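About us

Vidura is a small automation shop in Wetelport. We teach robots to do household chores, slowly, and we fix them afterwards.

Most companies put their founding on this page. We'd sooner tell you about the September we flooded the test laundry. Our arm, the Tavska, had finished 9 loads without trouble, so we let it do a tenth over lunch. It closed the door on a sock. The seal didn't seat, the door sensor was taped over (our tape, our idea), and the machine filled anyway. Water reached the control cabinet in 14 minutes. The arm kept reaching for a basket that had floated off down the hall.

We lost 3 motor drivers, one carpet and the goodwill of Pitkänen, the dental supplier downstairs. The tape is now in a frame by the kettle. No interlock gets bypassed here, for any reason, including demos, and the arm can't start a wash without a person at the stop button. It has to run 100 supervised unloads before we'll even discuss lunch.

Unloading is the part we rebuilt first. The left gripper takes the towel and draws it out over the basket while the right one stays open and out of the way. 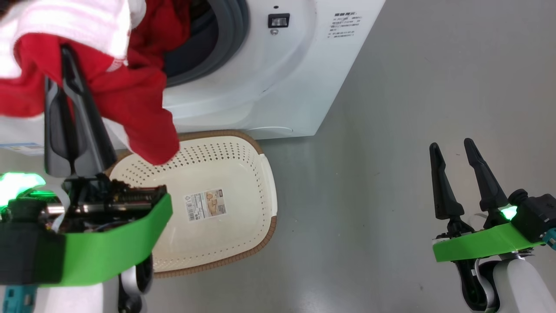

Pitkänen wrote to say they'd read this page and that the water came through in 11 minutes, not 14, and would we please correct it. We're looking into it.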